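# palline

A word list of knitting and sewing terms, the kind you run into in old patterns and can't find anywhere.

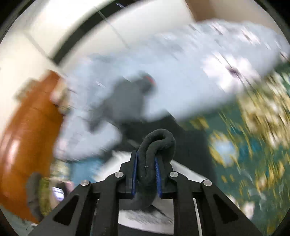
I started this because my grandmother left me a shoebox of patterns and I couldn't read half of them. Some are in Italian, some in English, and a few switch partway through a sleeve. I kept a list of the words I had to look up, the list got long, and now it's a repo! The name comes from the little pills that form on a sweater (palline, little balls), which was the first entry I wrote down.

## What's in it

There are 3,618 entries right now, all in one file, `terms.csv`. Columns are:

- `term` – the word as printed, spelling mistakes included
- `lang` – `en` or `it`
- `meaning` – my plain English explanation
- `see` – another entry that means the same thing or close to it
- `sure` – `yes`, `mostly` or `no`

Please look at that last column before you cut into anything expensive. 203 entries are marked `no`, meaning I found the word in a pattern, guessed from the rest of the instructions, and haven't seen it used by anybody else. If you know one of those, I'd love to hear from you.

There's also `abbrev.csv`, for short forms like "k2tog" and "dir." It's a separate file on purpose (I tried merging them and the sorting went haywire, because half the abbreviations stand for more than one thing).

## Using it

It's a plain CSV in UTF-8, so open it in whatever you like. If you use a spreadsheet, import it as text. Mine decided that "1-1" ribbing was the first of January and I didn't notice for about 2 weeks.

If you'd like to search from the command line:

```
grep -i "selvage" terms.csv
```

Try "selvedge" too. Both are in there and they point at each other in `see`, but I haven't gotten through all the British and American pairs yet. "Cast off" and "bind off" are done, and so is the whole mess around "tension" and "gauge."

## Things that will trip you up

Crochet terms are the worst. A double crochet in a British pattern is a single crochet in an American one, and plenty of the old leaflets never say which they mean. I've added `(UK)` or `(US)` after the term where I could tell. Where I couldn't, I left it bare and set `sure` to `no`.

Yarn weights are vague too – I've written them down the way the pattern did, so "medium" might mean nearly anything. I gave up on matching them to modern weights after one very stiff hat.

## Adding words

Open an issue or send a pull request, whichever you're comfortable with. One word is fine! Tell me where you saw it, even if it's just "back of a leaflet, no cover." Please don't paste in whole patterns, since most are still under copyright. A line or so around the word is plenty.

Aoi Kamata went through all the seam and hem entries and fixed my explanation of easing, which was just wrong. Thank you, Aoi!

## To do

- finish the spelling pairs
- lace terms (I have 2 notebooks of these and my handwriting is terrible)
- decide what to do about button sizes
- check the accents in the Italian entries, `à` especially

## License

CC0. Print it out, put it in your class handout, fix my commas. The next update should land in June, if I get through the first notebook by then.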